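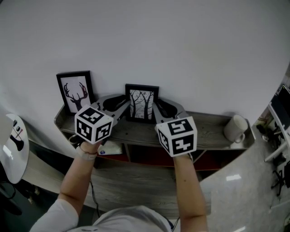 Figure 4.1 Marker cubes, one in each hand, seen from the wearer's side. Each visible face carries its own black-and-white pattern.

Chapter 4
Gathering Examples by Hand

After reading this chapter you should be able to:
Define an example, an episode, and a task set.
Explain how printed markers are used to find the position of a hand or a tool.
Plan a short recording session and write its task sheet.
Sort finished episodes into keep, repair, and discard.

4.1 Where examples come from

Chapter 3 treated the training set as something already on the disk. In this chapter we go back a step and look at how it gets there. A learning system that is meant to pick up a cup needs records of cups being picked up, and somebody has to make those records one at a time.

We will call a single record an episode. An episode starts before the hand moves and ends after the object has been let go. It holds one or more video streams, a position for each hand or tool at every time step, and a short label saying what was attempted. An example, in the sense used in Chapter 2, is one time step taken out of an episode. A short episode can therefore supply several hundred examples, but they are all much alike, and it is a mistake to judge a training set by its examples alone. Count episodes first.

The running case for this chapter is the Hundano set, recorded in October by a small team under Ebbe Viklund. It contains 3461 episodes covering 22 household tasks. We will use its task sheets in Section 4.4 and its error log in Section 4.6.

4.2 Knowing where the hand is

Video shows what a hand did. It does not directly give the numbers a robot needs, which are the position and angle of the tool in the room. There are several ways to get those numbers, and the cheapest is a printed marker.

A fiducial marker is a square pattern whose size and layout are known ahead of time. When software finds the four corners of the square in a picture, it can work out how far away the marker is and how it is turned. One flat marker is lost from view as soon as it turns away from the camera. A cube with a different pattern on each face solves most of this problem, as at least one face usually stays readable.

Two faults come up often. A finger over part of a pattern can make that face unreadable, and a marker seen at a steep angle gives a poor estimate even when it is read correctly. Both are covered in Section 4.3, along with the smoothing methods used to fill short gaps.

4.3 Recording with a hand-held gripper

A bare hand and a robot gripper do not close on things in the same way. A person has five fingers and a soft palm — most grippers have neither. Examples made with bare hands must be translated before a two-finger robot can use them, and the translation adds error. Many teams avoid that step by giving the person a gripper to hold.
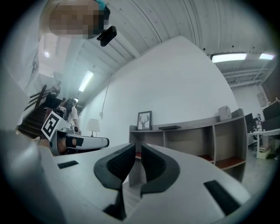

Figure 4.2 View from a hand-held gripper. The two black fingers have mesh-textured inner pads. At left, a second gripper with a marker board standing at one end.

A camera fixed to the tool moves with it, so the fingers stay in nearly the same part of the picture throughout an episode. The background changes constantly. Wide lenses are common in this position. They take in a large part of the room, at the cost of bending straight lines, and the bending has to be corrected or modeled before any distances are measured.

Before a session, the team writes a task sheet. It lists the objects, where each one starts, what counts as finished, and how many episodes are wanted. Rhodri Kemeys, who wrote the sheets for the Hundano set, limited each session to 39 episodes, with the starting positions changed after every one.

Exercise 4.1 Choose a task that takes less than ten seconds, such as setting a mug on a shelf. Write a task sheet for it, then exchange sheets with a partner. Carry out your partner's task exactly as written and mark every point where you had to guess.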